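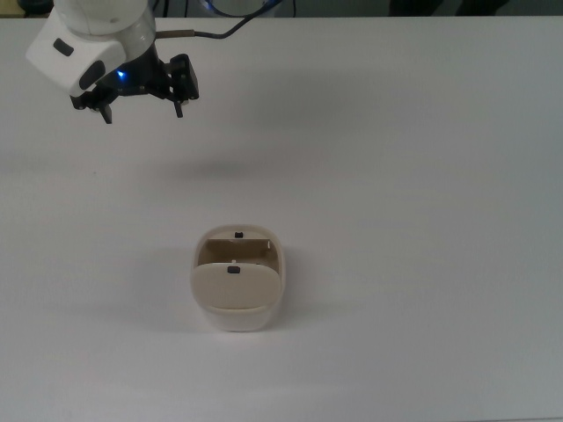 The Tutik Robot Club meets in term time and is open to anyone in years 10 to 13, whether or not they have built anything before. Most of our time goes on one job at a time, which members work on until the arm can do it without help. The current job is the box task: a small beige box with a hinged front flap sits alone on a white table, and the arm has to deal with the flap using its two black fingers. Questions we are asked most often are answered on this page. It was last updated on Thursday, May 16, 2024.

Do I need to know how to program?

No. New members start by driving the arm by hand and keeping the log. Programming comes later, and we teach it in pairs.

What is the box task?

Each attempt begins with the fingers open and clear of the table. The arm must reach the box, close the flap, and return to where it started. If the box slides more than the width of a finger, the attempt does not count. A second version, opening the flap from closed, will be added when the first is reliable.

Why such a simple object?

It is harder than it looks. The flap is small, the box is light, and a push from the wrong side moves the whole thing. Beginners can also understand the goal in a few seconds, so they can join in at their first meeting.

How many attempts have you recorded?

The log stood at 1,461 at the last count, of which 812 were marked as good. We keep the failed ones too, and members use them when they want to see what went wrong.

How many people can join?

We have 27 members this year and can take a few more. Only one group uses the arm at a time. The others work on code, the log or the competition entry.

Which competition do you enter?

The Stasex Schools Challenge, held each February. Teams get a table, a set of objects they have not seen before, and 11 minutes. We enter one team, chosen in December from anyone who has been to at least half the meetings.

What software do you use?

Kyei for driving the arm and Stustel for the log. Both are on the club computers. You can't run Kyei at home without an arm attached, but Stustel works in any browser and your login is the same as at school.

Is it safe?

The arm is kept at its slow setting for all club work. Long hair is tied back, sleeves are rolled up, and hands stay off the table while the arm is moving. Anyone can press the stop button at any time and does not have to give a reason.

Does it cost anything?

There is no fee. Members who travel to the competition pay for their own lunch.

Can I miss a week?

Yes. Tell your group beforehand if you can, so that somebody else can keep the log.

How do I sign up?

Put your name on the sheet outside the technology office, or come to a meeting and fill in the form there. If you are under 16, a parent or carer needs to sign it before your second meeting.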